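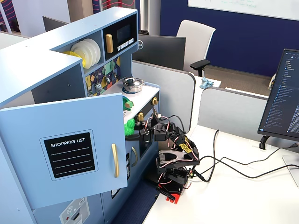

Tip 1: Fix the base before you touch anything else

I've been putting together a little servo arm in the shared office and teaching it to work a toy kitchen, and most of what I've learned so far comes down to where you bolt the thing. A red plate under the base, tight to the desk, and then leave it be! I moved mine twice the first week and had to redo every saved position (all 642 of them, thanks for asking). Mark the feet of the kitchen with masking tape too, so it goes back to the same spot after somebody borrows the desk.

Tip 2: Give the wires more slack than looks right

Fold the arm up as far as it goes, then stretch it out all the way, and watch the servo leads the whole time. If one pulls tight, fix it now. Hubert Tanner lent me a bag of soft ties and I use those at the joints, never the hard zip kind.

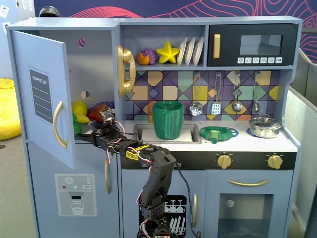 My own trouble has always been picking soft targets over easy ones. I wanted to start with the pots, and I should have started with food. The fridge is a great practice spot because the door stays open and the shelf holds still while you fuss. Go for the strawberry first and leave the grapes behind it for later, when your aim is better. Run the arm slow, at 9 on the speed slider in my setup, and keep one hand near the power switch.

Tip 3: Send the cables off to one side

All of mine run to the right, across the desk and away from the doors. Teófilo Llanos likes his straight out the back, and we've agreed to disagree.
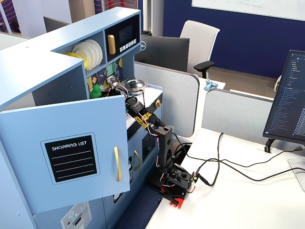 Tip 4: Go in from the side when there's a pot with a lid

Coming down from the top, I kept bumping the shelf. Bring the gripper in low, stop two finger widths short, close halfway, then creep forward. Save that stop as its own position. I'm hoping to have the whole cooking routine going by October, lid and all.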